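3.2 Household storage and waste of dry goods

The second part of the study looked at how families in Wuster store flour, rice and dried beans, and how much of each they throw away. We chose dry goods because earlier surveys in the area dealt almost entirely with fresh produce and leftovers. Dry goods are cheap, they keep for months, and people tend to forget they have them.

Households were recruited through notices at two grocery stores and a public library in Prornton and Wuster. Of the 740 households that returned the first form, we kept those that cooked at home at least 15 times a month and had bought all three products since January. Each household filled in a diary for 30 days. The diary asked for the type of container, where it was kept, and the weight of anything discarded. Kitchen scales were lent to families that did not own one.

Interviews were carried out by Kelly Pimentel in the participants' homes and lasted less than an hour. She asked to see the cupboards before asking any questions, so that answers about storage could be checked against what was on the shelves. The two often differed. Several people said they moved flour to a sealed jar on the day they bought it, while the flour in the cupboard was still in its paper bag, folded over and held with a clip.
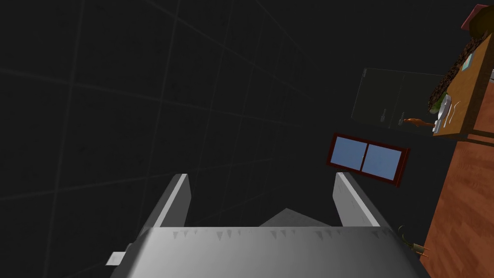

Figure 4

Flour was discarded more often than rice or beans. The reason given most often was insects, followed by smell and by a printed date that had passed. Rice was rarely thrown out for its date alone. Beans were kept longest, and some families reported cooking beans that were more than two years old, with a longer soak.

Container type mattered less than we expected. Families using sealed jars threw away a little less flour than those using the original bag, but they also bought smaller amounts, and the diary does not let us separate the two effects. Where the container stood seems to be more important. Shelves next to the stove were linked to more waste for all three products.

Eight households dropped out before the end of the diary period. Their records are left out of the totals but were used in coding the interviews.

Comments (3)

Vanderleia Damasceno
Did you record whether the flour was white or whole wheat? Whole wheat turns much faster and that could explain some of the smell answers.

Kelly Pimentel
We did, but only in the interviews. The diary form just says "flour." We plan to fix that in the next round.

beanpot
Two years is nothing. My mother had a tin of black beans from before she moved house and we ate them all winter. Add salt late.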